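Irnen puts two grippers through 200 picks each, and we picked a favorite

Pollberg, 2026-07-21

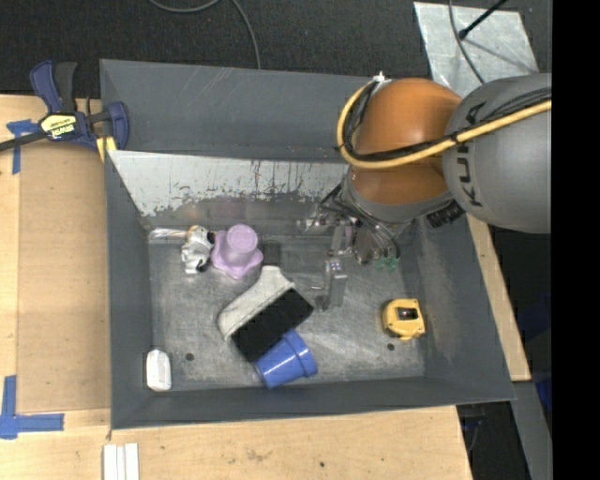 Bin trial on the KUKA arm, with a brush, a blue cup and a tape measure among the items.

We've been itching to share this one! Since May my team at Irnen has been swapping the Bravo and Stulard grippers on the same arm, over the same metal bin, 200 picks apiece. Bravo dropped 15 items and Stulard dropped 12, so it was close (and yes, we argued over it). I still like Bravo for flat stuff, but Stulard goes on our rental cells this fall. Want the full pick log? Write to our press desk and we'll send it over.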